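Folders and Sorters Wanted – Unwood Jersey Library

Paid part-time work, August start

Do you get a small thrill from a neat stack of shirts? We do! The Unwood Jersey Library lends sports shirts and team tees to school clubs, pickup leagues and anybody who needs something to play in, and we are looking for two people to help us get the whole collection folded, sorted and back on the shelves before the fall season. 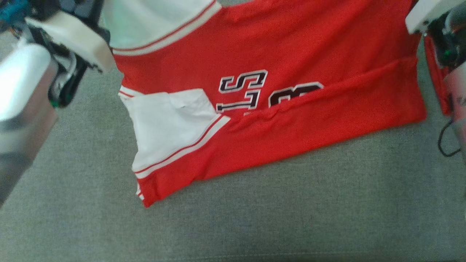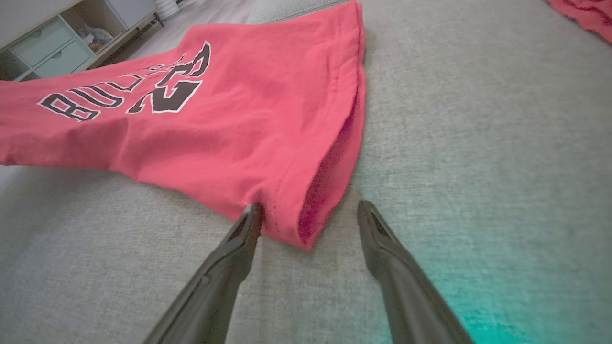 Red shirts with black lettering outlined in white, at the folding stage.

We have some 300 shirts to get through, and they come in every fabric you can think of. Knits with striped trim, soft cotton tees, slippery mesh that slides right off the pile (you will learn to love it, or at least to put up with it). Big printed numbers need a bit of care, so we fold around the print where we can and never iron over it.

What you'll be doing
Laying shirts flat, smoothing out sleeves and folding to our shelf size
Checking hems, trim and lettering, and setting aside anything that needs mending
Sorting by color, then by size
Packing club orders into bags – up to 40 shirts for the bigger teams

Who we'd love to hear from
You don't need any experience in a store or a laundry. We'll show you our fold on your first shift, and most people have it by lunch. You should be comfortable on your feet for a couple of hours, happy working next to someone else, and patient with sleeves. If you can sew a straight seam, tell us, as the mending basket is always full!

Hours and pay
Shifts run from 9:30 a.m. to 1 p.m. and you pick the mornings that suit you. Pay is hourly, and we'll go over the rate when we call you. Coffee is on us, and you can borrow from the library for free as long as you work here.

How to apply
Write a few lines to Elvira Mamani at the Unwood front desk, or drop in any morning and ask for her. Let us know which mornings you can work and whether you'd like to do mending too. Huw Beddoe runs the folding room and is glad to show you around before you decide.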